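Sobre nós

Oi! Que bom que você veio parar nesta página, porque eu adoro contar essa história.

A Dristham começou num janeiro de muito calor, com uma máquina de costura emprestada pela minha tia e uma pilha de calças que as vizinhas queriam ajustar. Eu tinha saído do escritório fazia pouco tempo e cobrava quase nada (uma vez me pagaram com um bolo de fubá, e que bolo!). A pilha foi crescendo, a sala ficou pequena e acabei alugando a loja da esquina, onde estamos há 13 anos.

Hoje fazemos barra, ajuste de cintura, troca de zíper e conserto de joelho rasgado – e damos curso de costura para quem nunca enfiou uma linha na agulha. As turmas são pequenas, o curso básico tem 30 horas e custa 220 reais por mês, com tecido de treino incluído. Café também, claro!

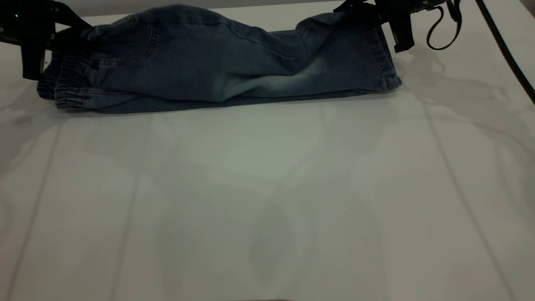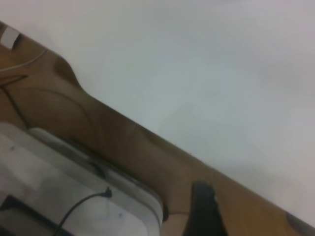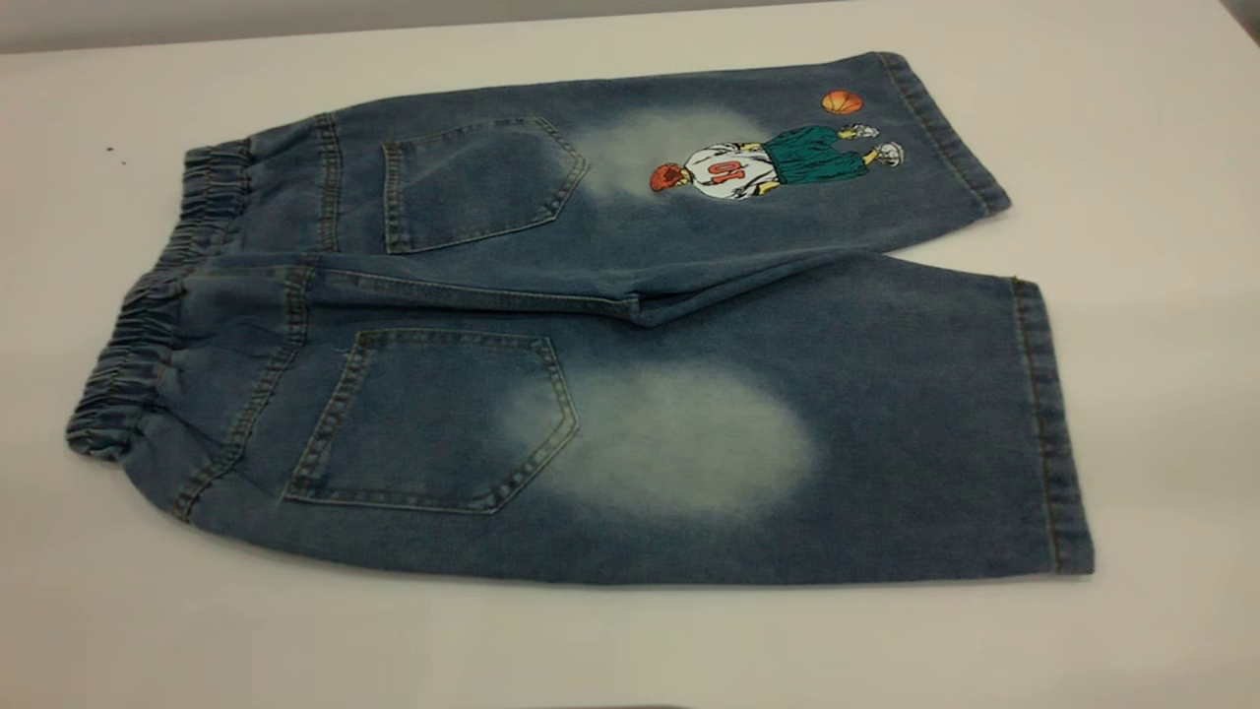 Jeans comprido na primeira foto, shorts jeans na última.

Foi no curso que nasceu a Zulach, nossa linha de bolsas feitas com retalhos. Uns 13 modelos já saíram das mãos das alunas, e o meu preferido ainda é o primeiro, meio torto, que uso até hoje na feira.

Se quiser deixar uma peça, é só passar na loja, sem hora marcada. Para vestido de festa eu peço duas semanas – menos que isso, só me ligando antes e com muito jeitinho!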